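I have been putting off the fall table for two weeks, and then my sister texted that she's bringing the kids for soup, so that was that. Out came the bin from the top of the closet! (It says "summer beach" on the side. It has never held anything for the beach.)

Every November I get the same itch to buy a whole new set of dishes. I had a tab open with the Maltstead stoneware for days, the speckled kind with the thick rims, and I kept going back to look at it at night with my tea. Then I added up what I'd need for everybody, plus shipping, and it came to $378. For soup! For children who will eat half a roll and ask to be excused! I closed the tab and went to see what was already in my cabinets.

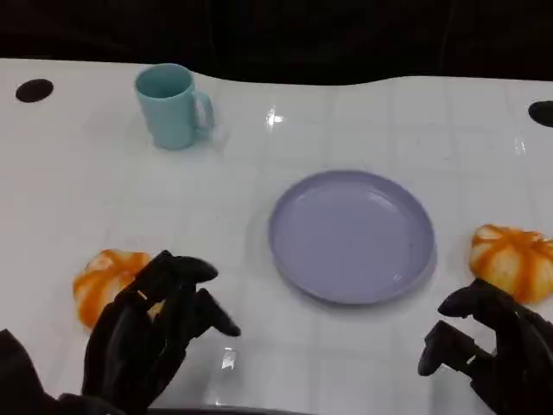

Color is where I always get stuck. My everyday stuff is plastic and it's all cool shades, and for years I figured that meant I had to hide it from September on and bring out something brown. But I really like the orange-and-white pumpkins with a lavender-blue plate between them, and the pale turquoise mug looks sweet with them too, a little like sherbet. The stripes help, I think. There's enough cream in them that the orange doesn't take over, and on a white tabletop everything gets to be its own color. I'm leaving the runner in the drawer this year (it's burlap, it sheds, I found bits of it in the butter last time).

The small pumpkins are also just easier. I used to do one giant one in the middle and then you couldn't see the person across from you, and somebody had to carry it to the counter before we could pass anything. Little ones can scoot over when the bread comes out.

My neighbor Boonsong Khamphan came by around four to return my stockpot and stood there looking at the table for a while. He thinks I need candles. I think I have a four-year-old nephew. We settled on a string of the tiny battery lights, which I still have to find, and I'm pretty sure they're in the bin marked "taxes."

Soup is the squash one with ginger, the same as last year, except I'm roasting the squash first at 300 with the skin on, nice and slow, while I do everything else. Boonsong says that's too low and I'll be eating at midnight. We'll see! I've got rolls in the freezer, and if it comes to that, the kids can start with those and some apple slices.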